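De: Abundio Camacho
Para: lista Pisimano, demonstração manual
Data: 11 de julho de 2026
Assunto: Re: gaveta, caixa pequena e a mão esquerda

Olá a todos, e um abraço especial ao Elias, que teve a paciência de rever as gravações de abril comigo!

O Stijn Vermeulen escreveu:
> Das 554 demonstrações da gaveta, deitei fora 73. Em quase
> todas a pinça chega depressa demais à caixa e o cubo de
> marcadores perde-se no seguimento. Alguém tem o mesmo
> problema, ou sou só eu que tenho pressa?

Stijn, não és só tu, descansa. Aqui em Lunddale passámos pelo mesmo, e o que nos ajudou foi abrandar mesmo antes do contacto: aproximar a pinça da caixa, esperar um instante com os dedos abertos e só então fechar. Parece uma eternidade quando se está ali de braços esticados (os meus ombros que o digam), mas o seguimento agradece.
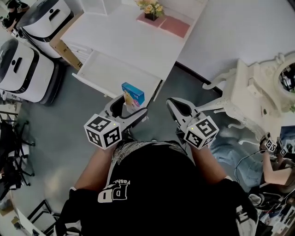
A pinça esquerda junto à caixa azul, na borda da gaveta aberta.

Outra coisa, e desculpem se me alongo: mantenham as duas pinças um pouco afastadas, mesmo quando só uma trabalha. O Munther tinha o hábito de as juntar, e um cubo tapava o outro. Desde que combinámos isto, perdemos sete gravações numa série inteira, e com isso vive-se bem.

Se quiserem, mando as minhas notas sobre a abertura da gaveta, que ainda estão numa desordem.

Um abraço,
Abundio

Comentários

Khalil Bataineh: Manda as notas, sim, mesmo desordenadas! A gaveta é onde eu mais falho.

Elias Aoun: Obrigado, Abundio. E a pausa, contas de cabeça ou usas um sinal sonoro?

Contacto: administração da lista | © Pisimano | Voltar ao topo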